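Holtura

Holtura is a semi-hard cheese made from cow's milk in the upper Firnlow valley. It has a thin brown rind, a pale yellow paste with few holes, and a mild taste that becomes sharper with age. Most of it is eaten in the valley and the nearby market towns.

Name

The cheese takes its name from the village of Holtura, where the first shared dairy in the valley was set up. Older farm accounts call it simply "valley cheese" or "summer cheese". The present name came into common use when it began to be sold outside the district.

Production

Milk from the evening is left to stand overnight and mixed with fresh milk the next morning. The mixture is warmed slowly and set with rennet. The curd is cut to the size of a hazelnut, stirred, and lifted into round moulds lined with cloth. Each mould is pressed for 2 hours, turned, and pressed again until the following day. The young cheeses are then salted in brine.

Ripening takes at least 60 days and is done on spruce boards in stone cellars. The wheels are turned and wiped with salted water, often at first and less so as the rind forms. Cheese kept for 200 days or more is sold as old Holtura. It is darker, drier and easier to grate.
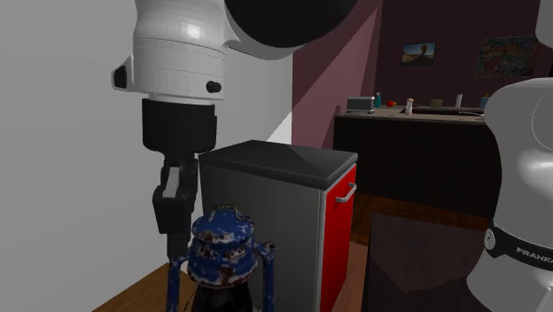
Milk for the summer cheese comes from herds grazed on the high pastures, which begin at 830 metres. The cattle go up when the snow has cleared and usually return in September. Winter cheese is made from the milk of hay-fed cows and is paler, with a firmer texture. Some shops mark the two kinds with different labels, though the method is the same for both.

Varieties

Rolov is a smaller cheese made in the side valley of the same name. It is pressed for less time and stays softer in the middle. A smoked form, hung over beech chips, is made in the autumn. Valderrama, made further south, is sometimes sold beside Holtura but uses sheep's milk and has an oiled rind.

Use

Young Holtura is eaten with rye bread or melted over boiled potatoes. The old cheese is grated into soups and dumplings. The whey left from cheesemaking was once fed to pigs, and part of it is still heated again to make a soft white curd, eaten fresh with honey or stewed plums.

See also: Washed-rind cheese; Brining; Mountain pasture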